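Ticket: Lurer episode guide, awards tab blank / wrong credits
Status: open, partly fixed
Opened: August 2020
Site: Unen fan wiki (Zedance theme)

Problem as reported
Awards tab on the Lurer show page loads empty. Season 2 only, other seasons ok. One user also says the Best Guest Actor nomination is showing under the wrong episode. Confirmed both on my end.

What I tried

1. Cleared page cache. No change.

2. Logged out, private window, different browser. Still blank. So not my account.

3. Switched from Zedance to the default theme. Tab comes back but with no episode links. Switched back, blank again. So theme is part of it, not all of it.

4. Checked the import log. 2,145 rows went in from the old episode database, and the job stopped there without an error. File has almost 3,000. Everything after the cutoff is missing, incl. most of the awards rows for season 2.

5. Split the import file in two and re-ran the second half. Went through this time. Awards tab now shows nominations but the wins are still listed as "pending".

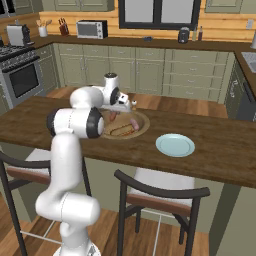

6. Looked at the status field. Old database used "W" and "N", new template wants the full word. Find and replace on the season 2 rows, saved, purged. Wins show correctly now.

7. Wrong episode credit. The old list numbers the two-part premiere as one episode, ours counts it as two, so every guest credit after it is off by one. Fixed by hand on 7 pages. Probaly more.

Still broken
- Default theme still drops the episode links. Low priority, hardly anyone uses it.
- Romaniuk Award category has no page of its own, so the link is red. Needs a stub.
- Cast photos on the finale page load very slow. Seperate ticket.

Notes
Please dont re-run the full import, it will overwrite the hand fixes. If you spot a guest star under the wrong episode, post the page name below plus what the on-screen credits say. No screenshots of the whole page please, just the line.

Will check the season 3 numbering before the October premiere. Leaving this open til then.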